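3.2 Audience prompts and story recovery

Each performance of the Kelia script had two planned breaks, at which the actors stopped and asked the children what should happen next. Urbańczyk coded the replies from the October recordings. 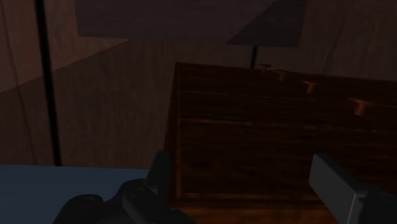
A reply counted as a repair if it named a character or event from the original tale. Of 1,673 replies, about 70 percent were repairs - most of them shouted by more than one child.
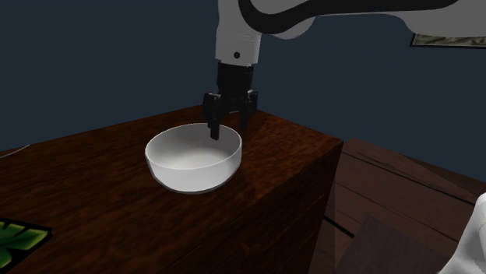 Replies at the second break were longer and more often disagreed with the actors. Patrício coded a subset again, and differences were settled by discussion.

Figure 7. Views from the cabinet set.
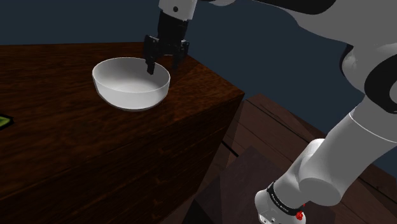 The Stasham performances were left out of this count. The house lights stayed down there during both breaks, and few children spoke.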